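Budgeting for the second arm
What a small automation group should price before it signs for bench robots

The quote for a tabletop arm is usually the shortest document in the purchase file. It lists the arm, a gripper, a controller, a power supply and freight. At Istow, a contract automation shop that sets up manipulation benches for kitchen and household product developers, the first such quote fit on one page. The spreadsheet that replaced it has 31 lines.

The shop was planning its second bench in February when it went back over spending on the first. The arm and gripper had come in at the quoted price. Nearly everything else had been booked to general supplies, repair or travel, and so had never been charged to the bench at all. Once those entries were moved across, the arm accounted for less than half of the first-year cost.

"We had approved a robot and bought a workstation," says Eylül Başaran, who runs equipment planning for the shop. "The approval form only had a box for the robot."

Where the money goes

The first group of lines covers the bench itself. A light-duty arm can be bolted to almost any flat surface, but a table that flexes under acceleration will show up as position error at the fingertips. Istow now specifies the table and the arm mount together and asks the arm vendor for the expected reaction loads in writing. Leveling feet, cable routing and an emergency stop within reach of the operator's chair are priced in the same section.

The second group is the gripper. Two-finger grippers are sold with a stated force and stroke, and buyers tend to compare those two figures and stop. Başaran's sheet adds finger replacement, fasteners, a spare drive cable and the labor to refit and recalibrate. Fingers are treated as consumables. The plan allows for 4 sets a year per bench, ordered with the arm so that they ship on the same freight charge.

Cameras come third. A wrist camera is cheap. Its bracket, its cable and the hours spent calibrating it are less so, and the calibration has to be repeated whenever the bracket is disturbed. Istow carries one complete spare, already mounted to a bracket, for each pair of benches.

The fourth group is props. Household handling work needs things to handle, and they have to be replaced by items of the same size and finish or results from one month cannot be compared with the next. The shop's allowance is $2000 a year, covering plates, play food, sponges, containers and storage bins. Duplicates are bought at the start, from one lot where possible.

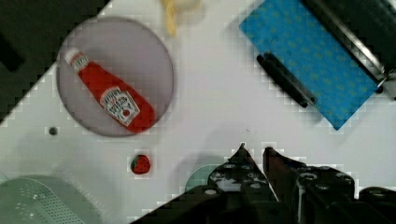

WORDS: VISTHORPE EQUIPMENT DESK
Filed under: Planning, Bench Automation

A toy ketchup bottle lying across a plate is an undemanding load for any arm in this class. A toy strawberry is lighter still. Payload is therefore a poor basis for choosing between models at this end of the market, and paying for more of it brings a heavier mount and a larger power supply. Repeatability, spare parts lead time and access to the control software deserve more weight in the scoring.

Istow scored two arms for the second bench, the Javier and the Plorkum. The Javier had the lower purchase price. The Plorkum's supplier would hold fingers and joint modules in stock and commit to a delivery time. Başaran priced the difference as idle operator hours over 12 months, and on that basis the Plorkum was cheaper by a small margin. The order was placed for one arm, with the price on a second held until the end of the budget year.

Labor remains the largest item. Each bench needs an operator, and resetting the table between runs takes more of the shift than most first budgets allow. The sheet now records reset time separately from run time, and both are charged to the bench. Software maintenance is entered as a yearly cost from the second year onward, at the rate in the supplier's contract. Disposal and resale value are left at zero.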